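Review: Fostach three-finger hand, after the finger that would not let go

Posted 28/02/2020 by Ryan Penrose

Revised from my first-look notes. The original verdict was "buy it if you can live with the software." The verdict has changed, and the reason is a fault that I think anyone running this hand near people should know about before they order one.

Setup

The hand was bought through Storeteo and fitted to our Georgiou arm with the stock adapter plate. Power and communications run on a single cable down the outside of the wrist. Firmware was whatever shipped on it, then the February update. Our work is bin picking and handover: small household goods, bottles, cartons, folded cloth, and a fair number of tasks where a person takes the object out of the fingers.

Control is through Braltoveo, the vendor-neutral motion package we already use for two older grippers. Fostach supplies a driver for it. The driver installed without errors and the hand appeared in the tool list on the first try. Calibration is one button and takes about as long as it takes to read the warning text.

What works

Grip quality is good. The fingertips hold glossy cardboard without scuffing it, and they will pick a pen off a flat bench if the approach angle is shallow. Backlash at the middle joints is low when new. Repeat positioning was better than I expected for a spring-return design, and I stopped compensating for it in the second week.

Noise is low. There is a faint tick on full close, which I took to be normal and now do not.

The enclosure is easy to wipe down. Cable strain relief is adequate. The manual is short and mostly correct, though the torque table gives values for a screw size that is not used anywhere on the hand.

What went wrong

Cycle 252 of a handover test. The hand had closed on an empty plastic bottle, moved to the handover pose and received the release command. Two fingers opened. The third stayed bent at the middle joint and kept its closing force. The bottle buckled. My hand was on the other end of it, and one finger was caught between the tip and the bottle until I hit the stop.

No injury beyond a red mark. At the force setting we were using, more than that was unlikely. The force setting is not the point, however. These were the points that concerned me:

- The driver reported all fingers open. Braltoveo showed a green state and went on to the next move in the sequence, which was a retract. The arm began to lift with the bottle and my finger still held.

- Stopping the arm did not release the hand. The emergency stop cuts motion power at the arm and leaves the hand in its last state. On a hand with a spring return I had assumed that loss of command meant open. With the joint stuck, the spring could not do it.

- There was no entry in the log. The motor current for that finger was high for the whole of the event and was recorded, but nothing in the driver compares it against anything.

I freed the finger by cutting power to the hand itself at the bench supply and pushing the fingertip outward by hand. It took a firm push and then went all at once.

Cause, as far as I can establish it

The return spring at the middle joint had ridden up on its neighbor coil and wedged against the side plate. Position is measured at the motor and inferred at the fingertip. The motor had run to its open position, and the slack was taken up somewhere in between, so the reading was correct for the motor and wrong for the finger. I cannot say whether the high current was the motor working against the jam or a second fault.

The joint is open to the air through a rectangular window in the housing. This makes inspection easy, and it also means lint and cardboard dust have a direct path to the spring. I found some of both when I took the finger apart. I did not find enough to say that debris caused the jam.

I reinstalled the finger with a new spring from the spares kit and ran it again at low force, with no person in reach. It failed the same way within 50 cycles. A different finger has not failed so far. I would not read much into that.

Response from the supplier

Storeteo replied within a day and offered a replacement finger module. Fostach support asked for the log, were told there was nothing in it, and asked for the log again. The third message was from an engineer and was useful. He confirmed that the finger position is inferred, and said that a current threshold could be added on the user side. He did not say whether a driver change was planned.

Inspection before each session

Until there is a fix, this is the check I run. It adds a couple of minutes.

1. Hand power off at its own supply, arm in the service pose. Bend each finger by hand and let it go. It should come back on its own with no step in the movement.

2. Look into the window of each middle joint with a flashlight. The coils should lie evenly, with none sitting above its neighbor. Look past the white shells and the silver bands, which throw a lot of glare, and get the light onto the coils from the side. 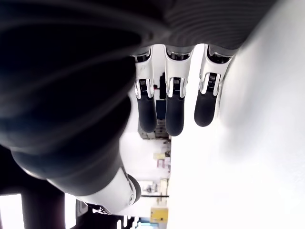
3. Power on, low force, open and close on nothing. Listen for the tick. If it comes from one finger only, take that finger out of service.

4. Close on a foam block and release. Confirm by eye that all three tips have cleared the foam. Do not use the status display for this.

5. Trip the emergency stop with the foam held and find out what your hand does. Write the answer on the cell door.

Changes made on our side

The hand supply now drops out with the arm's emergency stop, through a separate relay. A script watches finger current after any release command and halts the sequence if it has not fallen within half a second. Handover is done with the retract held until a person presses a button. None of this should be left to the buyer.

Verdict

As a gripper in a guarded cell, it is capable and fairly priced. For handover, or any work with a person inside its reach, I cannot recommend it on the current driver. A release command that is reported as complete when the finger is still closed is a safety fault, whatever the force limit is set to.

The replacement module has arrived and is not yet fitted. I will add the cycle count here when I have one.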